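How to find the first source of a celebrity quote
By Sandrine Bodin

I write a small newsletter on royal families and film people, and every week a reader sends me a quote and asks if it is true.

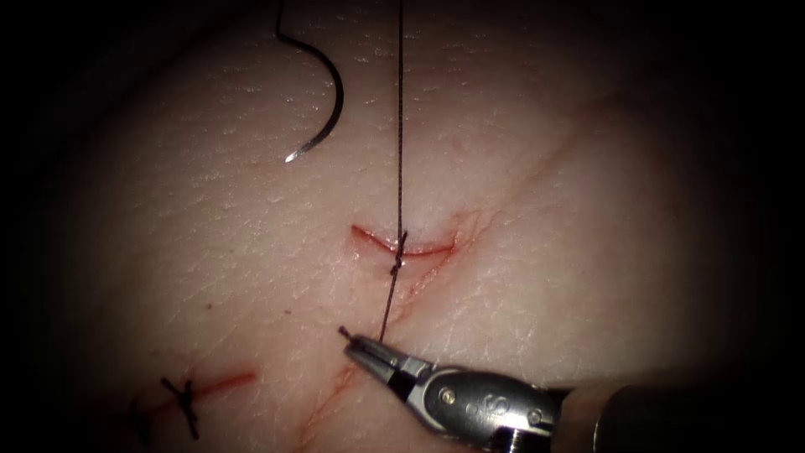 Usually I can answer in 20 minutes, and you can learn to do the same with a normal browser.

1. Copy the strangest words
Do not search for the whole sentence. Take five or six words that look unusual and put them between quotation marks in the search box. Common words like "she was very upset" will give you thousands of pages which have no connection with your story.

2. Sort the results by date
Open the oldest pages first. Look at the hour also, if the site shows it, and remember that two sites can be in different time zones. A page that was updated later may show only the new date, so look for a small line such as "first published".

3. Follow the words "told" and "according to"
Most celebrity stories name the place where they took the quote. If the article says that an expert "told Pilley", go to Pilley and find the interview. If it says only "a source close to the couple", write this down as unnamed and do not give it a better title in your notes.

4. Read the complete interview
This is the step which people skip. Last August I checked a sentence about a duchess and her "cold" sister. The story on Surnent had 1,602 comments, almost all of them angry. The original interview was 284 words long, and in it the expert was speaking of the weather at a wedding.

5. Compare the two texts
Put them side by side. Check who is speaking, what question was asked, and whether three dots or square brackets have replaced something. A headline can also join 2 separate answers into one — I see it more often than I would like.

6. Look who the expert is
Search the name together with the word "author" or "editor". A person who wrote a biography ten years ago can have a good opinion, but it is still an opinion. It does not mean that the palace has said anything.

If you cannot find the first source, write "I could not find it" and keep the link. Sometimes the full interview appears online some days after the short version.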